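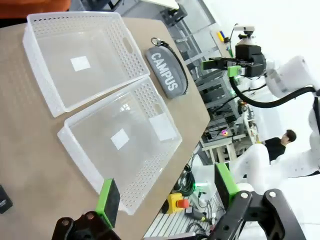 CAMPUS pencil case and perforated baskets on the table.

Sitine says the Feviter pickup is on schedule. Which schedule?

The small electric truck has a new order total, a new supplier and the same missing price. Before you move your deposit over, read the fine print with us.

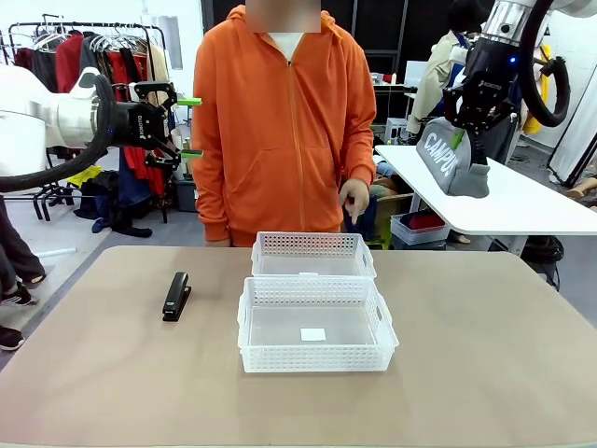

Keir Sutherland
Contributing Editor, New Models

Sitine put out its third update on the Feviter on Thursday, and if you only read the headline you would think the little truck was practically at the dealer. "On schedule for customers," it says. I went back through the earlier two updates looking for the schedule it was supposed to be on. The first one promised "initial builds" next spring. The second said "pilot vehicles" by summer. The new one says customers can expect "news about their delivery window" in October.

News about a window is a long way from a truck in the driveway. I don't think Sitine is lying to anyone. I do think the company has gotten very good at picking words that can't be held against it later.

For those who haven't followed along, the Feviter is a two-door electric pickup, shorter than most compact hatchbacks, with a fold-down midgate and steel wheels. It is a charming thing. I've sat in the show car and would happily drive one to the hardware store every weekend for the rest of my life. The mail from readers has been warm too, and a lot of it comes from people who miss the small trucks they had in college and can't see spending full-size money to haul mulch. I'm one of them, so take the rest of this as coming from somebody who wants to be wrong.

Start with the orders. Sitine's update gives a total of 2,539, which it calls "firm interest." Further down, under a heading about the online configurator, the same document says 1,104 people have "completed the deposit step." The company would not tell me whether the first figure includes the second, or what a person has to do to show firm interest. Mayu Hattori, who handles press questions for Sitine, wrote back that both numbers "reflect strong demand across our community" and that the firm doesn't break them down any further. I asked again whether signing up for email counted and got the same sentence.

It matters because Sitine has been telling suppliers and would-be dealers that the larger number is its opening book of business. If fewer than half of those people have put any money down, and that money is refundable, the book looks a lot thinner. A refundable deposit is a nice way to keep your place in line. I've placed a few over the years and canceled most of them.

Next, the range. The update gives the base truck 73 miles "in mixed local use." I like that it's modest. Plenty of companies would have found a warm day and a flat road and printed something bigger. But there's no test cycle named, no word on payload, and nothing on what happens in January. A pickup is going to be loaded at least some of the time. Put a few bags of concrete in the bed, turn the heater on, and I'd want to know how far I can get before I'm looking for a plug. I'd also like to know how long I'll be stuck at the plug, and the update mentions charging only to say that it will be "convenient."

Then there's the assembly plan. Earlier this year the trucks were going to be put together by Puvotmont, the contract shop that did the show cars. Puvotmont has now become "a design and prototyping partner," and final assembly has moved to a plant in Sakai that Sitine says is being fitted out. Riku Hirano, the operations chief, told listeners on the company's call that the change would "save time in the long run." Maybe so. I have covered a fair number of small car programs that changed assembly partners this late, and I can't remember one that got faster in the short run. Tooling has to be moved or made over. People have to be hired. Parts that fit fine when a craftsman was coaxing them into place start to fight back on a line.

I asked when the first truck had gone down the Sakai line, or when it would. Hattori said that information would be shared "at the appropriate milestone."

There's a federal problem as well. Any new vehicle sold here has to meet our safety rules, and the maker has to certify that it does. The update says the Feviter is "designed with U.S. requirements in mind." A vehicle can be designed with them in mind and still need a new bumper, a new seat, or a new door. Sitine didn't answer when I asked whether crash work had started.

And we still have no price. The configurator will let you choose a roof color, a bed liner and a little Feviter-branded flashlight, and at the end where the total belongs it says "to be confirmed." You can pay your deposit on that screen. I find it odd that more people haven't complained.

In fairness, there are those who see it differently. Tatsuya Kudo, who runs an independent import shop and has looked at the show car more closely than I have, thinks the hardware is better than the messaging. "The suspension is simple and the battery box is easy to get to," he told me. "I'd service these all day. I just wish they'd let the engineers write the updates." He has a deposit down and says he'll leave it there through the fall.

Si-woo Kwon, who tracks small manufacturers for a parts distributor, was cooler. Her view is that the Feviter is probably real but probably a year behind whatever date is in your head, and that the first trucks will be the fancy trim, whatever the company says about starting with the base model. That last part sounds right to me. Start-ups need cash, and a loaded truck brings in more of it than one with crank windows.

So what would change my mind? A price, to begin with, even a range of prices. A range figure with the test named beside it. A plain statement of how many people have paid and whether they can get it back after a certain date. A date for the Sakai line that has a month in it. None of this is secret sauce, and a company that really was on schedule would have it in a spreadsheet someplace.

If you already have a deposit in, check your confirmation email. The current terms say refunds take up to 60 business days and have to be requested through your account page, and two readers have written to say the button was missing when they logged in. Hattori says it has been restored. Take a screenshot of the terms as they stand today, since the update also says they "may be refreshed" when delivery windows go out.

If you don't have a deposit in, I can't see any reason to hurry. Sitine hasn't said that early buyers get a lower price, and there's no price for them to get lower than.

I've asked for a drive in one of the pilot trucks and been told the request is under review. If you've driven one, or been inside the Sakai plant, reply to this email. I'll keep your name out of it if you ask.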